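2018-07-21

What a day! I still have my scarf on and it's past bedtime. Tolteck won the cup, the real one, the one with the dent in it, and I was there for every minute, up in the cheap seats with a paper cone of peanuts and no voice left by halftime.

The drive down to Lagos took forever, and we hit the ground with 15 minutes to spare. They read out the gate over the speakers, 2,814, and everybody roared as if we'd scored already. For a club that was getting 900 on a good afternoon back in May, that is huge!

First half

Nervous stuff. Plollus came out pressing hard and our left side looked lost. Their winger hit the post (I felt that one in my teeth) and then they did score, a scruffy header off a corner that our keeper should have punched clear. I ate all the peanuts in one go after that. Still, we finished the half stronger, and the kid at center back was winning everything in the air. I love watching him play. He jumps late and still gets there. 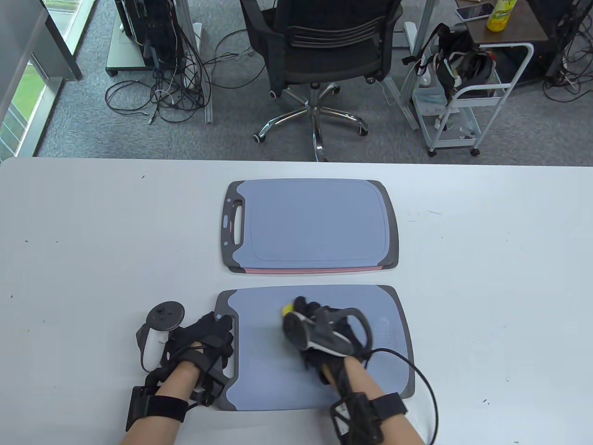

Second half

Oh, this was the good part. We switched to three at the back and all of a sudden there was space everywhere. The equalizer was a free kick, low and hard around the wall, and I hugged a total stranger so long that we both missed the restart. Then came the 80th minute. Long throw, a flick, a mess of legs, and the ball just rolled over the line. I don't think it would have broken an egg, and I don't care, it's the best goal I've ever seen!

The last stretch was torture. They put a free header over the bar and I had to sit down on the step.

Afterward we all piled into Restau for fried fish and plantain, half the stand squeezed in at the long tables, singing the keeper's song with the wrong words. I want to remember that noise.
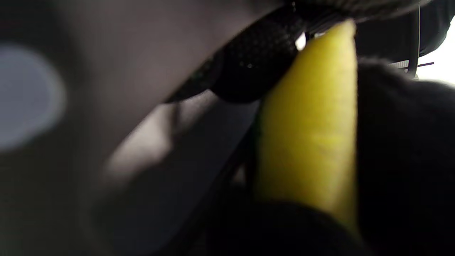 A man at the next table said we'd been lucky, that Plollus had the better of it for an hour and that going three at the back should have happened before the break. He may be right about the back three. I'd still take this over any tidy win. League starts again soon and I need a new scarf, the fringe is coming off this one.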